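Read More Trip Reports

Trip Report: Open Day at the Ploromberg Bindery and Book Depot
Posted 3/24/26
Filed under: Visits, Publishing, Church Libraries

I run the library at a church of modest size, meaning I own the key to a closet with shelves in it. When the Ploromberg depot announced an open day for church librarians and bookstore buyers, I signed up before checking where Ploromberg was. It was 162 miles away. I drove them with a thermos and a list of books we have lost to borrowers over the years, in case anyone wanted to offer sympathy at wholesale.

Ploromberg prints and ships for several small Christian houses, among them Kullen, who do the study guides with the wide margins, and Candirura, who do devotionals and, as of last December, a great many journals. Mahmoud Audio has two rooms upstairs. The building used to be a furniture warehouse and still has a sign on the stairs asking you not to sit on the merchandise.

The bindery

We were handed name tags and taken through in groups. Mine had 21 people in it and one of them had questions about glue. I now know a good deal about glue. The cheap paperbacks get one kind and the Bibles get another, and the Bibles are also sewn, so a pew Bible can survive a youth group and a paperback on patience generally can't.

The line was running a reprint of a Kullen guide to the minor prophets. Watching Habakkuk go by at that speed does something for your sense of how long you have been meaning to read him. The covers go on last. I had always pictured it the other way around, for no reason I could defend.

Imitation leather comes in 17 colors. There is a sample ring you can flip through, and I watched grown adults lose all composure over a teal. Our church will be ordering burgundy, as it has since before I was born.

Upstairs with Mahmoud Audio

The booth is smaller than my closet, which cheered me up. A reader sits in there with a tablet (paper rustles) and a cushion, and gets through a chapter or so before the voice goes. We were played the same page of a book on grief read by two different people. One sounded as if he had lost someone and the other sounded as if he had lost his parking ticket. They used the first one.

I asked whether audio was eating into print. The answer was long and friendly and I couldn't tell you what it was. Church libraries can get a lending license now, billed by the year, and the leaflet explaining it runs to eight pages. I have read four.

Lunch was sandwiches and a talk on returns. If you have never sat through a talk on returns, picture a sermon on Numbers with slides. The useful part is that slightly dented stock goes out to church libraries at a steep discount four times a year, and you have to ask to be put on the list. Ask.
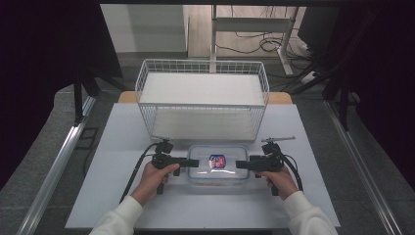
The shop, and what I came home with

The depot shop is one long room with the front-list titles by the door and the interesting things at the back. Student editions are shelved beside the adult ones here, so you can see that the student edition of a Candirura title is the same book with shorter chapters and a skateboard on the cover. I bought the student edition. I like short chapters.

I came away with 27 books, mostly from the dented table, for less than I usually spend replacing the one marriage book that never comes back. Two commentaries, a shelf's worth of Kullen guides, some picture books for the nursery with soft corners, and a hardback on church history that I am fairly sure only I will check out.

If you're going

Parking is free but fills up early. The stairs are steep and the elevator is around the back, past the loading dock. Bring your tax-exempt form, printed, or you will stand at the register scrolling through your email like I did. The next open day is in December and they say there will be a tour of the paper store, which wasn't open to us this time. The coffee is church coffee.

Previous: A Morning at the Hymnal Sale
Back to all visits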